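柔らかいものを、柔らかい台の上で畳む ―― 手持ちグリッパで集めた衣類データの途中報告

最終更新：2020年3月26日

前号で予告だけして終わってしまった「畳み」の話を、ようやくまとまった形でお届けできます。結果から先に書いてしまうと、ニットの畳み動作で、これまでどうしても越えられなかった壁をひとつ越えました。成功率の数字そのものより、越え方がとても面白かったので、今回は少し長めに書かせてください。

Kandetnessは、人が手に持って使うグリッパで動作を記録し、その記録からロボットアームの動きを学習させる手法の名前です。グリッパの側にカメラが付いていて、指の開き具合と手先の動きが映像と一緒に残ります。遠隔操作でアームを動かして教えるやり方に比べると、とにかく速い！　アームの前に座って一枚のシャツを畳むのに何分もかけていた頃を思うと、別の仕事をしているような気さえします。

今回の収集では、全部で2617本の畳み動作を記録しました。対象はTシャツ、タオル、薄手の上着、そしてニットです。このうち布の種類が偏らないように選んだ分を学習に回し、残りは評価用に取り分けてあります。選び方の基準は最後のほうに書きました（細かい話なので、興味のある方だけどうぞ）。

さて、最初の学習結果はというと、タオルはほぼ問題なし、Tシャツもまずまず。ところがニットになった途端、がくっと落ちました。袖をつまみに行って空振りする、つまめても身頃まで一緒に持ち上げてしまう、置いたはずの袖が指にくっついて戻ってくる。映像を見返しながら、チームの全員で「ああっ」と声を上げる日が続きました。

当初は布の厚みが原因だと考えていました。厚い布は指の隙間に入りにくいので、指の開き幅をもう少し大きくすればよいだろう、と。Folitzという内部向けの解析ツールで指の開閉だけを抜き出し、人の動作とアームの動作を重ねてみたのですが、開き幅にはほとんど差がありません。差があったのはその手前、つまみに行く前の指の運び方でした。
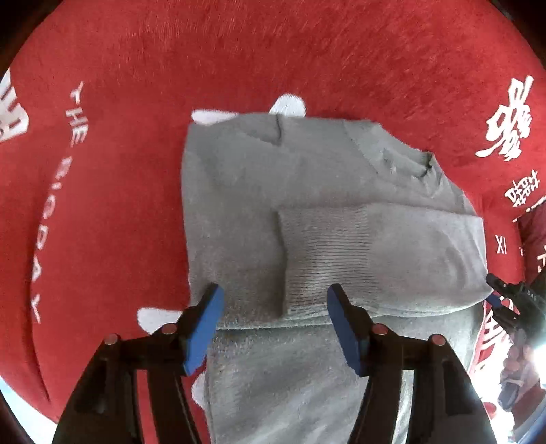 ニットの畳みで一番難しいのは、袖を折り返したあとの「次の一手」です。一枚目の袖が身頃の上に乗ると、そこから先は布が二重になった場所とそうでない場所が混ざり、見た目の手がかりがぐっと減ります。同じ色、同じ編み地が重なっているだけなので、どこまでが袖でどこからが身頃なのか、輪郭だけでは決めにくいのです。そこで頼りになるのがリブ編みの部分でした。薄いグレーのセーターでも、横に寝かせた袖の先には袖口の細かい縦の筋がはっきり出ていて、周りの毛羽立った編み地とは質感がまるで違います。衿ぐりのリブも同じで、こちらは色が一段濃いぶん、さらに見つけやすい。人はおそらく無意識にこの切り替わりを探していて、指をそのすぐ手前で一度落ち着かせてから、つまむ場所を決めています。

この「一度落ち着かせる」動きが、最初の学習ではきれいに消えていました。理由は単純で、前処理のときに動きの小さい区間を自動で間引いていたからです。止まっているように見える時間は学習の役に立たない、と私たちが勝手に決めつけていたのですね。実際には、そのわずかな間に指先の位置が細かく直されていて、その後の成功と失敗を分ける情報がぎゅっと詰まっていました。

気づいたのはObsa Zelekeさんです。間引く前と後の映像を並べて再生しているうちに、うまくいった動作ほど削られている割合が大きいことに目を留めました。翌朝の打ち合わせで「一番いいところを捨てていますよ」と言われたときの、部屋の静まり方といったら！　その日のうちに前処理を書き直し、微小な動きの区間を残したまま学習をやり直しました。

効果は期待以上でした。評価は同じ条件で30回ずつ行い、袖を二枚とも身頃の上に置き、裾を折り上げて形が崩れなければ成功と数えます。タオルとTシャツの成績はそのままに、ニットの成功率が80パーセントまで上がりました。やり直す前は半分にも届いていなかったので、最初に集計を見たときは計算間違いを疑ったほどです（二度数え直しました。合っていました）。

もうひとつ、今回の収集で大きく変えたのが下に敷く布です。以前は無地の硬い台の上だけで撮っていました。衣類がくっきり見えるので学習しやすいのですが、その代わり、台が変わると急に弱くなります。今回はフリースのように柔らかい敷物や、派手な色、大きな文字の入ったものも積極的に使いました。赤地に白い文字という組み合わせはとりわけ手ごわく、布の縁のそばに白い模様がのぞくと、学習の浅いモデルはそれを衣類の一部だと思い込んで、つまみに行ってしまうのです。

柔らかい敷物にはもうひとつ難しさがあって、指先が布を押すと下の敷物も一緒に沈みます。硬い台なら押し付けた分だけ手応えが返ってくるところが、ふわっと逃げてしまう。人はこれに合わせて、つまむ直前にほんの少し深く指を入れ、布が指の間に寄ってきてから閉じています。この深さの調整は、硬い台のデータだけからは決して学べませんでした。敷物を混ぜて学習させたモデルは、硬い台に戻しても成績が落ちず、これもうれしい結果でした。

指先についても少しだけ。現在使っているのはゴムのパッドを貼った二本指のグリッパで、リンクで左右の指が連動して閉じる仕組みです。ニットに対しては滑りにくさが大きな味方になる一方、毛羽の多い布では離すときに引っかかりが出ます。先ほど書いた「置いたはずの袖が戻ってくる」失敗の多くがこれでした。人の動作を見ると、指を開いたあと真上には抜かず、少し横へ逃がしながら離れていきます。アームにも同じ軌道が出るようになってからは、袖が戻る失敗は目に見えて減りました。教えたつもりのない小技が自然に移っているのを見つけると、やっぱり嬉しいものです。

うまくいっていないことも書いておきます。まず、裏返しの衣類。縫い目が表に出ていると、リブの手がかりと混同するらしく、袖ではなく脇の縫い目をつまみに行くことがあります。それから、衿ぐりが身頃の下に隠れた状態からの開始。衿が見えないと向きを決められず、裾を衿だと思って折り始めます。どちらも人なら一度めくって確かめるところで、その「確かめる動き」がデータの中にまだほとんどありません。次の収集では、わざとわかりにくい置き方から始める課題を増やすつもりです。

両手の協調も宿題です。片手で押さえながらもう片方で折る動作は、左右のタイミングがほんの少しずれるだけで布が引きつれます。記録の段階では二台のグリッパの時刻合わせに気を使っているのですが、学習の段階で左右を別々に扱っていたため、せっかくの同期が活かしきれていませんでした。左右をひとまとまりの動作として扱う版をMalulekeという名前で試作中で、タオルの四つ折りではもう動いています。ニットはこれからです。

データの選び方について、問い合わせの多かった点をまとめておきます。学習に使ったのは、開始から終了までカメラの視野に衣類が入り続けているもの、指の開閉の記録が途切れていないもの、そして動作の途中で布を床に落としていないものです。失敗してつまみ直した動作は、あえて残しました。きれいな一発成功だけを集めた版も比べてみましたが、こちらは一度つまみ損ねると立ち直れません。つまみ直しの入った版は、空振りしても少し戻って、位置を変えてもう一度行きます。この粘り強さは映像で見るとなかなか頼もしく、見学に来た人からも一番評判のよい場面です。

撮影を担当した人によって畳み方の癖が違うことも、最初は心配していました。袖を先に両方折る人、片方折ったら身頃ごと縦に寄せる人、とにかく裾から始める人。手順を統一すべきかどうかかなり議論したのですが、開始時に完成形だけを指定し、途中の順番は任せることにしました。結果として、モデルは衣類の置かれ方に応じて順番を変えるようになり、袖が最初から身頃に乗っている場合などは、そこを飛ばして先に進みます。統一していたら出てこなかった振る舞いだと思います。

前処理の新しい版は、Garnleyの共有フォルダに置いてあります。微小な動きの区間を残すかどうかは設定で切り替えられるので、ほかの課題を進めている皆さんもぜひ一度、残した場合と削った場合を比べてみてください。ケーブルの整理や袋詰めなど、触る前に手先が少し迷うような作業では、同じことが起きているかもしれません。比較の結果が出たら、うまくいった場合もいかなかった場合も、ぜひ教えてほしいです。特に、削ったほうがよかったという例を探しています。

それから、衣類の寄付も引き続き受け付けています。いま足りないのは厚手のニット、とりわけ編み目の粗いもの、前開きのもの、柄の入ったものです。多少の毛玉やほつれは歓迎します。敷物に使える大判の布も、柄が派手であるほどありがたいです。次号では、裏返しの衣類を使った最初の収集の様子をお伝えする予定です。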